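Keeping dirt out of the house: hallway, doormat and front step tips

By Keisha Hutchins
25 February 2021

Print this page | E-mail this page

I love a clean hallway more than is probably sensible. When the first three feet of floor inside the front door are under control, the rest of the house is so much easier – the hoover comes out less, the stair carpet lasts longer and you can walk about in your socks without picking up grit. Most of what you sweep up in the kitchen came in on somebody's shoes, so this page starts outside and works inwards.

You don't need much. A stiff outdoor broom, a soft indoor one, two mats, a bucket and a bottle of plain washing-up liquid will see you through nearly everything below.

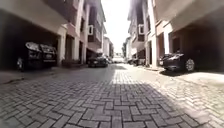 Two mats, always

If you only do one thing, do this! Put a rough mat outside (coir or rubber, the scratchier the better) and a washable cotton one inside. The outer mat takes off the mud and the inner one takes the damp. Mine inside is 116 cm long, which looked enormous in the shop and is perfect, as everybody gets both feet on it before they reach the floorboards. Measure how far your door swings before you buy, and check it will clear the pile.

Shake the outdoor mat every couple of days. Hang it over a wall face down and whack it with the back of the broom. Great fun, and a good job for a child in a bad mood.

Wash the indoor mat on its own at 40 degrees with half the usual powder and no fabric softener. Softener leaves a coating on the cotton and it stops soaking up water. 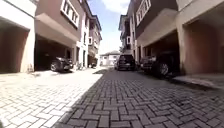
Sweeping outside is worth a proper go once a week, and the trick is to start at the door and push everything away from the house. Use short strokes and keep the bristles down. Block paving laid in a herringbone, all zigzag joints, needs a bit of extra thought: I sweep it once straight down and then again on the slant, and the second pass brings up a surprising amount of grit from between the blocks. Stop there, though, and leave the sand in the joints alone. For green patches, a bucket of hot water with a squirt of washing-up liquid and a deck brush does very nicely. Rinse well or it gets slippery.

Graça Seixas, my neighbour when I lived in Marulanda, used to sprinkle damp tea leaves over a dusty porch before sweeping. I still do it. The dust clings to the leaves and doesn't fly up in your face. Squeeze them out well first, and keep them off pale stone, where they can stain.

Shoes off, but make it easy

People will take their shoes off if there is somewhere to sit. A low stool does it. So does the bottom stair, if you keep it clear. Under the hooks I have a boot tray lined with old newspaper, four sheets thick, and on Saturdays I roll up the paper with the dried mud inside and drop a fresh lot in.
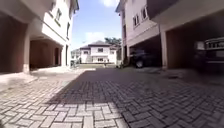 Wet shoes want stuffing with newspaper too. Change it after an hour, then leave the shoes on their sides, well away from the radiator. Leather dried too fast goes hard and cracks across the toe, and no amount of polish brings it back.

The door itself

Wipe the threshold strip when you do the floor – an old toothbrush gets into the groove beautifully. While you are down there, feel for a draught. If you can feel air, dust is coming in with it, and a stick-on brush strip along the bottom of the door is a ten-minute job. Cut it with a junior hacksaw, a touch shorter than the door, and clean the paint with a little white spirit before you stick it on. 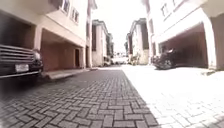
How often should I replace a coir doormat?
When it starts shedding more than it collects. With regular shaking, a good thick one should manage a couple of winters. Old ones cut up well for lining the bottom of the boot cupboard.

© Peleck Home Pages. Contact: Keisha Hutchins, Peleck. Back to top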